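Surkomance hand grippers and table cell: progress report to the Billia Fund

Prepared by Akash Malhotra
Period covered: August to the date of this report, 12 November 2023

1. Where we are

The cell at the Tautahi site is working and has been in regular use since the second week of the period. The grant pays for the upkeep of the cell and the pair of hand-held grippers that go with it, and for a written routine that another site could follow. The first part is on track. The second is behind, for reasons given in section 5.

We had one long stoppage, caused by the linkage on the left gripper, and several short ones caused by cables. Both are dealt with below. No equipment has been written off and no one has been hurt.

2. The cell

The cell is a single wooden-topped table with the two grippers worked by one person standing at it. The layout was agreed with Ada Orlandini before the grant began and has changed very little. The table was moved once, in August, to make room behind it for the cable bundle. After the move we levelled the top again and checked it against the old reference marks. It was low at the near left corner. We shimmed it and it has stayed put.

The floor markings were left where they were. The fund asked in its last letter whether people walk through the cell during a session. They used to, because it was the short way to the printer. We now keep the yellow and black tape clear and ask people to go round, and most do.

The table clamps are checked at the start of each week. One had worked slack by the third check and was tightened. We have not had to do it again.

3. The grippers

Each gripper has two fingers driven through a set of linkage arms, with bushings at the joints. The fingers are padded on the inner faces. In practice there are three things that go wrong: the pads wear, the bushings get play in them, and the screws that hold the finger faces back out.

Pads. The inner lining takes all the rubbing and starts to fray along the edge well before it stops holding. At first we changed the pads as soon as they looked rough. That was wasteful. Corrado Rinaldi tried leaving a rough pair on and testing the grip every morning with the same smooth object, and they held for a good while longer. We now change pads when the grip test fails or when a piece of lining has come right away, and otherwise leave them alone. Both pads on a gripper are always changed together. When only one was changed, the new side was thicker and the object sat off centre, which upset the closing position.

Bushings. The left gripper developed play during September. It showed up first as a small click on closing, and then as one finger arriving before the other. We took the linkage apart, found one bushing worn oval, and ordered a set from Cisow. The set took longer to come than we had allowed for, and this was the long stoppage. The right gripper was fine throughout, but much of the work needs both hands and could not go ahead. We have since bought a second full set and keep it in the drawer with the hex keys.

Finger screws. These are small and go missing. We now use a light thread lock and put a paint mark across each head, so that a screw that has turned can be spotted without a tool. Two had turned by the following week and none since.

4. Daily and weekly routine

The routine now in use is as follows. It takes one person around 52 minutes a week, counting the daily checks.

Before each session: wipe the finger pads with a dry cloth. Open and close each gripper fully and listen for clicks. Look at the paint marks. Run a hand along each cable from the gripper to the first tie. Do the grip test.

After each session: park both grippers open. Coil the spare cable on the floor and move it back from where the operator stands. Write down anything odd, even if it cleared by itself.

Once a week: check the table clamps and corner brackets. Check the level. Check each bushing for play by holding the finger tip and rocking it gently. Charge or replace anything that needs it.

The grip test uses everyday items, some narrow and some wide. Smooth white ones are the hardest on worn pads, and we have come to rely on them.

We ran 236 sessions in the period. The log for each is on the shared drive, in the folder the fund already has access to.

5. Problems and delays

Cables. This is the part I am least happy with. The cable from the right gripper is thin and hangs free, and it gets pulled when the operator reaches across. Twice the connector came partly out and the session had to be run again. We have added a tie near the wrist, which helps, but it also makes the gripper feel heavier to some people. A lighter cable has been priced and is in the request below. The loose lengths on the floor also need a proper tray.

Written routine. The draft was due at the end of September. It was put off during the bushing stoppage, when we were not sure that the checks we had written down were the right ones. It has now been rewritten with the rocking test added. Cinzia Carbone is editing it, and it will be sent with the next report.

Training. Only two people can strip and rebuild a linkage at the moment. A third has started learning on an old set of arms.

6. Spending

Spending is under budget on labour and slightly over on parts, owing to the second bushing set. We do not expect the total to go over. We ask the fund to agree to the following being moved from labour to parts:

Lighter cable for both grippers, with spare connectors
One floor tray for the loose cable
Pad material, enough for the rest of the grant

7. The cell in use

Both grippers at the table, and a closer view of the fingers, pads and bushings:

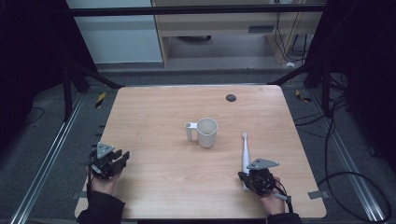
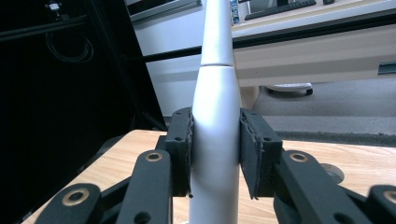
8. Comments received on the draft

Zdislava Kopecký read the draft and agreed with the change on pads, but thought the grip test too dependent on who is doing it. She would like a fixed object kept only for that purpose, the same one for both grippers, and a simple pass mark such as holding it upright for a set time. She also asked that the weekly rocking test be done by someone other than the person who ran the sessions that week, as people get used to a gripper and stop noticing the play. On the cables, her view was that the tray should be bought first and the lighter cable tried on the right gripper alone before money is spent on both.

We will take up the first two points from next week. On the cable, we are content to try one side first if the fund prefers it, and the parts request can be reduced to match.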